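Transparent objects: results from the Dillunton trials

Mar 5, 2023

The Dillunton manipulation group has finished the first round of its work on learning grasps from hand-held demonstrations. The question was narrow. Tinted and see-through plastic gives poor depth readings, and most grasp planners lean on depth. We wanted to know how far a policy trained on colour video alone, recorded from the gripper itself, could get without any depth input at all.

Demonstrations were collected with hand-held grippers on plain tabletops, mostly covered in white paper. Operators at Ristbridge and Dillunton recorded 1,540 demonstrations between them. After filtering for tracking loss and for runs in which the fingers never closed, 647 were left for training. That is a heavier loss than planned. Most of the rejected runs failed in pose tracking – a blank sheet gives the tracker very little to hold on to when the gripper is low and close.
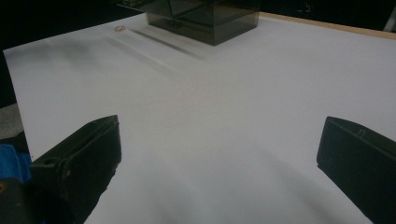

The policy takes two inputs: the current view and the opening width of the fingers. It predicts a short sequence of gripper motions, executes the first part and then predicts again. We compared it with the same network trained on a version of the data in which shadows had been evened out by image processing. The expectation was that removing shadows would help, as they shift with the lighting and say little about the shape of the object.

The opposite was found. With shadows evened out, the policy tended to close early, short of the near face of the object. With shadows left in, closing position was more consistent, and the gap between the two versions was widest for smoke-tinted plastic. Our reading is that the line where an object meets the paper, together with the shadow next to it, stands in for the missing depth. This has not been tested directly. A trial with lights moved between approach and grasp would settle it and is planned for November.

Two limits should be noted. Small, flat items lying near the target were not labelled, so we cannot say how they affect the approach path. All evaluation was also done on light surfaces, and dark or patterned ones may behave differently.

The filtering scripts have been merged into Plerneo, along with a setting that rejects runs by tracking confidence. Groups with older recordings should run them again before adding new data.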